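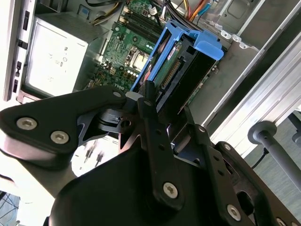
Re: [bevport-dogs] Bag stations and the lower field

From: Sinéad Carroll
Date: 20 April 2018
To: bevport-dogs list

Iresha Miah wrote:

> Has anyone worked out what we are doing about bags at the lower
> field? The station by the Dvorak Street gate was empty again when
> I went by, and so was the one at the parking lot. I had my own
> roll so it didn't matter to me, but there were three piles along
> the fence and I doubt they were all from one dog.
>
> Also, what kind of scoop do people use on gravel? I have the
> spring-jaw type and it picks up half the path along with the
> poop. My yard is going to gravel in June and I would like to have
> something better by then. We have two dogs, a Lab and a beagle
> mix.
>
> Iresha

Iresha,

On the bags first. We ordered a case of 2,000 in the winter and the last of it went into the dispensers two weeks ago. The new case is from Sorico, same as before, and it shipped to my house this time so it won't sit in the parks office. I will fill both stations when it gets here. If you have spare grocery bags, you can tie a few to the post in the meantime. Please check them for holes.

The parking lot station also has a bad latch. The door swings open in the wind and the roll gets soaked, and then people pull off ten at a time trying to find a dry one. I asked the parks office for a new dispenser and was told $130 plus the post. I think we can fix the latch for the price of a hasp, so I'd like to try that first. If anyone has a cordless drill that will go through sheet steel, write to me off the list.

On the scoop. I have had gravel in the side yard for years and gave up on the spring jaw for the same reason you did. It works fine on short grass and not much else. What I use now is a rake and pan set, the kind with a long handle on each. The rake has wide tines so the small stones drop through. You pull toward the pan with short strokes, give the pan a shake, and most of the gravel falls out. Pea gravel is harder than the bigger stuff. If you haven't ordered yet, get the three-quarter inch.

Mine was $19 at the feed store on the Surville road. The handles come in two pieces and the joint works loose, so I put a wrap of tape around it. The pan is painted metal and has started to rust at the corners. I rinse it with the hose and hang it upside down on the fence, and I should probably do that more often than I do.

For a Lab get the bigger pan. The small one fills up before you are halfway across the yard.

In wet weather I wait a few hours if the rain has stopped. Soft stuff on gravel doesn't rake up well no matter what you have. A garden trowel and a bag will get most of it, and you lose a handful of stones. I keep a bucket of extra gravel by the steps to fill in.

One more thing for everybody: the trash barrel at the lower field is emptied once a week. When it is full, please carry your bags up to the barrel by the road. Don't leave them on the ground next to it. The raccoons open them.

Sinéad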